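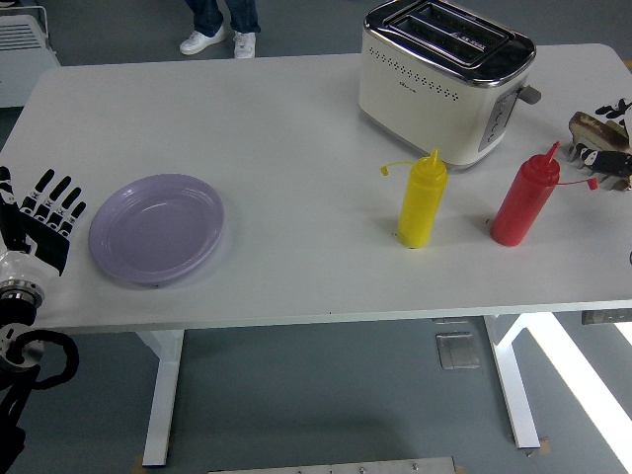
Table layout for the breakfast task: plate, yellow and red bottles, toaster, both hands.

List home | Archive | Threads | Search | Previous message | Next message

Subject: Re: [fudstead-robotics] Breakfast task, left hand and start poses
From: Ju-won Heo
To: fudstead-robotics
Date: May 20, 2021

Replies inline. I have trimmed the parts that were settled at the last meeting.

> I have read through the rules for the Follavano round again and I think
> we are scoring ourselves too kindly. The bread has to end up on the
> plate with one face fully up. We have been passing runs where the slice
> overlaps the rim. Do we want to go back and rescore?

Yes, but only the runs since January. The older ones used the previous gripper code and I don't see any use in them. I went through the logs last night. There are 485 runs that count. 31 of them change from pass to fail under the strict reading, nearly all with the slice resting on the rim on the side nearer the toaster. That suggests the release point is short of the plate centre and the error is consistent. I would rather move the release point than retrain anything.

> Second point. The left hand does nothing until the sauce step. Could it
> hold the plate still while the right hand places the toast?

It could. I tried this in simulation and it costs time, as the left arm then has to clear the plate before it can go for a bottle. The raised pose we have now, fingers up and palm towards the table, was chosen so that the arm starts from the same joint angles every time and the wrist has room to turn. If the plate slides we can look at it again. So far I have one logged case of sliding, and the table had just been wiped.

> Third, the bottles. The cap straps stick out and the hand catches them.
> Can we cut them off?

Please don't cut them. The rules say containers are used as supplied, and a judge at Follavano will ask. What we can do is set the bottles down so that the straps point away from each other, yellow to the left and red to the right. The approach for both should then come from the front, above the neck. Plernurska (the planner, for those who joined this term) takes a keep-out box for each object, so I have added one for each strap. It is on the branch called bottles2. Someone other than me should test it.

> Last, what is the time limit on the motion buffer? Mine fills up and the
> run stops.

The buffer is 3000 samples by default. At the rate you are logging, that is not enough for the full task. Either raise it or log every third sample. I use the second. Also check that you have the position tolerance in the right units. The config file wants microns, so one millimetre is 1000. Two people have now entered 1 and then reported that the arm never settles.

Other items:

The toaster stays unplugged for all practice runs. We use bread that has been toasted beforehand. Fresh bread bends in the fingers and gives different grip readings, so don't mix the two in one set of logs.

If you change the table layout, mark the new positions in the log header before the run. I had to throw out a morning's work because the plate had been moved towards the middle and the header still gave the old position.

The Hulme group have asked for our hand calibration script. I have no objection. It needs the hard-coded serial port taken out first, which I will do this week unless someone objects on the list.

Still open: the grip force for the red bottle when it is nearly empty. I have no good numbers for that. If you have any, send the raw file and leave the plot out.

Ju-won

List home | Archive | Threads | Search | Previous message | Next message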